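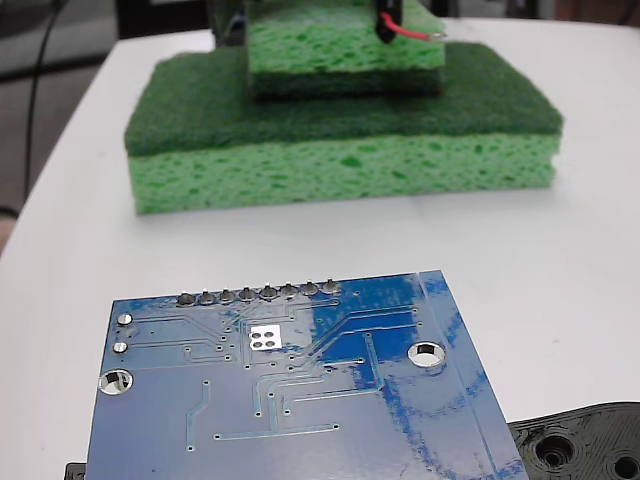
Trikance opens its costume hire room for the panto season

2018-12-23

If you've left your fancy dress until the last minute (and going by the queue I stood in, half the town has), there's good news. Trikance, the costume shop on the corner of Getier Street, has finally opened the hire room it's been promising us since April. I went along to have a nose round and ended up staying most of the afternoon.

First things first: it's upstairs. The stairs are steep and they turn halfway, so if you're trying on anything with a hoop in it, take the hoop off before you come down. I learnt that one the hard way, wearing a shepherdess outfit, with a very patient family waiting at the bottom.

Victor Magesa runs the place, and he told me there are 125 full outfits on the rails up there, all for hire. The shop downstairs still sells packet costumes, wigs, face paint and the rest, just as before, so if all you need is a pair of cat ears you won't have to climb anything.

"People kept asking me for one good costume for one night," Victor said. "They didn't want to buy it and they didn't want it living in the wardrobe afterwards. So I thought, right, I'll clear out the stockroom."

Clearing it out took him a good bit longer than he'd planned. The stockroom had a leak over the summer, then the new rails came in the wrong length and had to go back, and then it was Halloween and he couldn't spare a minute. I did wonder if we'd see it this side of New Year!

A hire costs 80 pounds for the grand stuff, meaning the big ballgowns, the military coats and the two-person camel (there's one camel, and it's already booked for New Year's Eve, sorry). Simpler outfits are a lot less and the price is on a tag inside the collar. You pay a deposit on top and get it back when the costume comes home in one piece. Normal wear is fine. Victor's idea of normal wear includes a bit of gravy but not red wine, and candle wax is somewhere in between.

You keep the costume for 2 nights as standard. Over Christmas and New Year he's stretching that to 6, so anything picked up on Christmas Eve can come back once the shop opens again after the holiday. I thought that was decent of him, as most places would charge you for every extra day.

Now, the costumes themselves. The best of them come from Vikia, a small theatre company that packed up its touring show last year and sold the lot. They're proper stage clothes, so they're heavier than you'd expect and they do up with hooks and tapes instead of that scratchy sticky stuff. There's a green velvet highwayman's coat I'd happily wear to the supermarket. There's also a set of ugly sister frocks, one orange and one a sort of furious pink, with bustles you could rest a tea tray on. Being stage clothes, they've been let out and taken in over the years, so ignore whatever size is written on the label and just try things on.

The rest is a mixture. There are flapper dresses with the headbands included, a few pirates, a decent Father Christmas suit (beard included, boots not), some Victorian nightshirts and a whole rail of animals. The bear is very warm. I lasted maybe four minutes in the bear.

What's missing? Children's sizes, mainly. Victor has a handful of small things, mostly angels and a donkey, but nearly everything is cut for grown-ups. He says he'd like a children's rail by Easter and he's keen to hear from any school or dance group with old costumes to sell. Shoes aren't hired out at all, so bring the ones you mean to wear when you try on anything long, or you'll trip over the hem all night. Wigs are sale only, downstairs.

Alterations are done by Simiyu, the mending shop two doors along, and they'll pin up a hem or put a tuck in a waist for you if you take the costume round with its hire slip. Please don't go at it yourself with scissors. Safety pins are allowed on the cotton things and banned on the velvet, and there's a notice saying so in very large letters.

There's one changing cubicle, with a curtain that nearly meets the wall. A second is on the way in the new year, and so is a bigger mirror. For now I'd go in the morning, when it's quieter, and take a friend to do up the back of whatever you've picked, because some of those hooks are beyond one pair of hands.

The hire room keeps the same hours as the shop, with last try-ons half an hour before closing. You can ring ahead to ask if something's in, but they won't hold a costume over the phone without the deposit. On Christmas Eve they're shutting at lunchtime.

I came home with the highwayman's coat, by the way. The hat that goes with it was already out on hire, so I'll be making do with my dad's old trilby.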